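# Short Film Days in Senholm: Questions and Answers

Last changed on July 8, 2023. If your question is not in the list, please write to the festival office and Ewurabena Abugri will reply to you.

## When do I have to send my film?

Submissions are open until the last day of February. We look at the time when the upload is finished, so please do not begin it in the last hour. Large files need patience.

## How long can the film be?

The main program takes films up to 20 minutes with credits. For the Trastness section, which is for first films, the limit is 7 minutes. We are strict with this.

## How many films do you show?

Last time we received 293 films and showed 105 of them. Many good films did not find a place, and a refusal doesn't say that your work is weak. 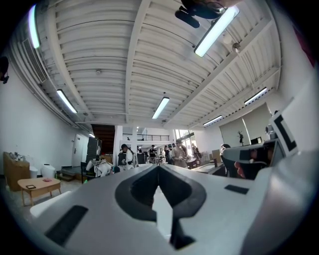
## Do you accept films that are already online?

Yes, for all sections except the Ankrah Prize. For the prize, the film must not be public anywhere before the festival. A private link with a password is fine.

## In which language must the film be?

Any language is welcome. If the dialogue is not in English, we need English subtitles as a separate file – please don't burn them into the picture, as we sometimes add a second language under them. Films without dialogue need no subtitles, but tell us this in the form, otherwise we will ask you for them.

## Where are the screenings?

All evening programs are in the Flustunstead Cinema, which has almost 200 seats. The afternoon programs are in the small hall on the same street. Both can be entered without stairs.

## Can I buy a ticket for only one film?

No, tickets are for a full program of short films. One program has normally between five and eight films and a short pause. The order of the films is printed on the ticket.
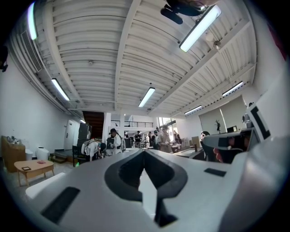
## What happens if I come late?

You can enter between two films, when the door staff gives a sign. Your seat number is then not guaranteed.

## Are the films suitable for children?

Only the morning program is selected for children from the age of six. In the other programs we write a note beside the title when a film has violence or strong language.

## Do filmmakers receive money for a screening?

We pay a small fee for each film in the main program and in the Trastness section. It is sent by bank transfer after the festival, when we have your signed form.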